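Ticket 149: Lights on the mezzanine, Gramville hall

Category: Building and Rooms > Lighting > Closed tickets

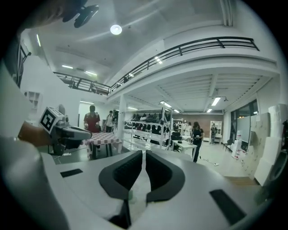 The hall from the floor, with the mezzanine railing and the tube lights.

Building: Gramville, large hall and mezzanine
Reported by: hall desk
Priority: normal
Opened: Friday, May 4, 2018

Description of the problem

One of the tube lights at the mezzanine is going off and coming back. It is the short double one, behind the curved part of the railing. When it goes off it stays dark for a few seconds, then it flickers two or three times and is normal again. In the morning it is rare. After lunch it happens more often, and in the evening it is so often that people who sit upstairs are asking us to switch the whole row off.

The other lights in the hall have no such problem. The round lamp in the ceiling is fine. The two horizontal tubes over the balcony on the other side are fine too, and also the tube which hangs almost vertical at the side. I have watched them during one whole evening while I was closing the desk, and I did not see any of them flicker.

I also want to report a humming sound. I am not sure if it belongs to the same problem. It can be heard only upstairs, near the railing, when the hall is quiet.

What was already tried by the desk

We switched the mezzanine row off and on at the wall panel. After this the light was good for perhaps an hour. We did it again the next day and it did not help at all. We did not open anything and we did not climb on anything.

Log

Entry 1, building services

Thank you for the clear report. Please write which switch on the panel you used. There are two panels in this hall, the old one by the entrance and the Ivine panel at the foot of the stairs. They do not control the same lights, although the labels look the same.

Entry 2, hall desk

It was the Ivine panel, the second switch from the top. The label says "Mezz. rail". I tried the old panel now as well, but there the switch with the same label does nothing that I can see.

Entry 3, building services

This is correct, the old switch was disconnected when the Ivine panel was installed. The label should have been removed. I have made a note about it.

We came to look at the fitting before opening time. It has two tubes side by side. One tube was gray at the end, so we changed both. The light was left on for 31 minutes and did not flicker. I put the ticket on "waiting for confirmation". Please watch it in the afternoon, when you said it is worse.

Entry 4, hall desk

I am sorry to say that it came back. It was good until the middle of the afternoon, and then the same thing – dark for a few seconds, flicker, normal. The new tubes look brighter than the old ones, so now people notice it even more.

I noticed one more thing. It seems to be worse when the hall is full and warm. On Sunday there was nobody upstairs and only a few people down on the floor, and it went off only once in the whole day. Maybe this is by chance.

Entry 5, building services

Maybe it is not by chance. If the problem comes with heat, it can be the ballast inside the fitting and not the tubes. A ballast which is getting weak can work well when it is cold and stop when it is warm. It would also explain the humming.

We have no ballast of this type in the store. The fitting is a Kitine 107, and the part must be ordered. I have ordered two, so that one remains on the shelf.

Until then, please leave the mezzanine row off in the evening if the people upstairs agree. The round ceiling lamp and the balcony tubes should give enough light for walking, but the stairs must stay lit. The stairs are on a separate switch, the third one.

Entry 6, hall desk

We switched the row off at six o'clock. The stairs are lit. With the row off the corner behind the curved railing is quite dark, and one visitor said that he could not read his papers there. We moved two tables nearer to the balcony tubes and he was satisfied.

With the row off there is no humming. I went up twice to listen.

Entry 7, building services

Good, then the sound belongs to the same fitting, or at least to the same row. The part has not arrived yet. The supplier, Lu, confirmed it for this week.

Entry 8, building services

The part arrived. We cannot reach the fitting safely by ladder from the mezzanine floor, as the railing is too near and the ladder would be higher than the top rail. Last time we worked from the hall floor with the small lift, and we will do the same again. For this we need the floor below the curved railing free of tables, bags and everything else. Please keep it free from seven in the morning, and do not let people stand by the railing above us.

Entry 9, hall desk

I have told everybody who uses the hall in the morning. The place is marked with tape on the floor. The rope for the stairs is at the desk, you can take it without asking.

Entry 10, building services

The work is done. What we did, in order:

Switched the row off on the Ivine panel and also the breaker in the corridor. Checked with the tester that there was no voltage in the fitting.

Took off the cover and both tubes. The old ballast had a brown mark on one side, and there was a smell of burned plastic when the cover came off. The wires were good except one, where the insulation was hard and broke when it was bent. We cut this wire back and made the connection new.

Mounted the new ballast, put the same two tubes back, and closed the cover. One screw of the cover had a damaged thread, so we replaced it.

The light was on for 3 hours while we worked on other things in the building. No flicker, no humming. The ballast was warm to the hand but not hot.

I would like to keep the ticket open until you have had a full evening with many people in the hall.

Entry 11, hall desk

We had a full evening yesterday. All the lights were on until closing, upstairs and downstairs. I did not see it go off, and the colleague who sat upstairs did not see it either. There is no sound from it any more.

One small remark: the light behind the curved railing is now a little whiter than the smaller light lower along the same railing. It does not disturb anyone, I write it only for completeness.

Entry 12, building services

The difference is from the new tubes, the other light still has its old one. We will change it when its time comes, so please do not open a new ticket for this.

The wrong label on the old panel has been removed. The spare ballast is in the store, on the shelf for lighting, with the number of the fitting written on the box.

Status: closed, solved
Cause: weak ballast and one damaged wire in the fitting
Parts used: two tubes, one ballast, one screw
Follow-up: look at the other fittings of the same type at the yearly check

Tags: lighting, tube lights, flicker, humming, ballast, mezzanine, large hall

Comments (4)

Comment from: second floor office
We have the same flicker in the copy room, also a double tube, and also only in the afternoon. We changed the tubes two times already. Should I open a ticket or can you look when you pass by?

Reply from: building services
Please open a ticket and write the type of the fitting, if you can read it from the floor. We pass by often but without a ticket it will be forgotten.

Comment from: evening group
Thank you for the repair. I was one of those who complained, I used to get a headache from it. Could the row stay on until the end now? Last week somebody switched it off at six again – maybe out of habit.

Reply from: hall desk
Yes, it was our mistake, the paper with the old instruction was still hanging by the panel. It is taken down, and the row stays on until closing.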